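June 23, 2023

Picking up from the last entry, where I had promised to stop fiddling with the controller settings and start comparing fingers properly. I kept half of that promise. The morning went to the controller again (more on that below, sorry), but after lunch I finally got a decent stretch with the arm over the bin, and I'm much happier than I was at the start of the week.

First, the naming, so we all stop mixing them up. The Dendeck fingers are the metal ones with the bent tips. The Dawber fingers are the soft pads that came in the padded envelope and lived on the windowsill for far too long. Both go on the same wrist mount, which is a mercy, though the Dawber set needs the longer screws and I spent a silly amount of time hunting for them. They are now in the drawer marked Orby, with the spare cable ties. Please put them back there!

Settings for the day, for whoever repeats this: approach speed at 80, closing force left at the low preset, and 17 tries per finger set before swapping. I wanted more tries, but swapping fingers and touching off again eats so much of the afternoon that I'd sooner have a short run I trust than a long one I lost track of halfway through. Same objects for both sets, dropped back in by hand and left however they landed. I didn't tidy them between tries, and I'd ask you not to either.

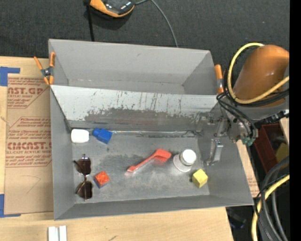 Dendeck fingers went first. They are lovely on anything with flat sides. The yellow cube was the easy one all afternoon, and even when it was turned corner-on to the fingers it tended to rotate itself square as they closed, which I could watch all day. The toy blocks were nearly as good, apart from a few times when a tip caught a stud and lifted the thing lopsided. I counted those as picks, with a note in the sheet.

The spatula is where the trouble is. The head is broad and the handle is thin, and the planner loves to go for the head, gets a fingertip on top of it, and pushes down. I moved the grasp point toward the handle by hand for a couple of tries and it was better straight away, so I think the fault is in our scoring and the fingers are innocent. I'd like to try weighting narrow parts higher before we blame any hardware.

Sunglasses: so-so with Dendeck. The thin frame slips along the bent tip, and I winced each time because I do not want to scratch up lenses for science. The Dawber pads were clearly kinder here. They sort of settle around the frame and hold on. On the other hand they are bulky, and anything sitting close to a wall of the bin becomes a real puzzle, with the pad riding up the slope before it ever reaches the object. I had 2 protective stops that way, both on the left side, both cleared without fuss.

Now the controller business. The Lultix box is still dropping the gripper state now and then, so the arm thinks it's holding something and carries nothing very politely to the drop point. I raised the state timeout to 3000 (milliseconds, the field doesn't say so, I had to look it up) and didn't see it happen again for the rest of the session. I wouldn't call it fixed. I suspect the connector, and I'd like to reseat it at the wrist end next time the arm is powered down anyway.

A small thing on the bin itself: the divider is getting pretty scuffed, and the bare patches show up in the depth data as speckle. It didn't spoil any picks that I noticed, but if we're going to keep comparing cameras in this spot we ought to settle on a surface first. Matte paint, maybe, or a fresh divider. I lean toward paint because I have some.

Where I've landed for now is Dendeck as the default, with Dawber kept handy for the delicate stuff. I know some of you prefer the pads, and I'm glad to be argued with, but do try the wall cases before you come and find me.

To do next session:

- reseat the Lultix connector, then put the timeout back where it was and see
- rerun the spatula with the new weighting, both finger sets
- buy more of the longer screws
- copy today's sheet to the shared folder (I forgot last time, my fault)

Arm is parked, Dendeck fingers still on.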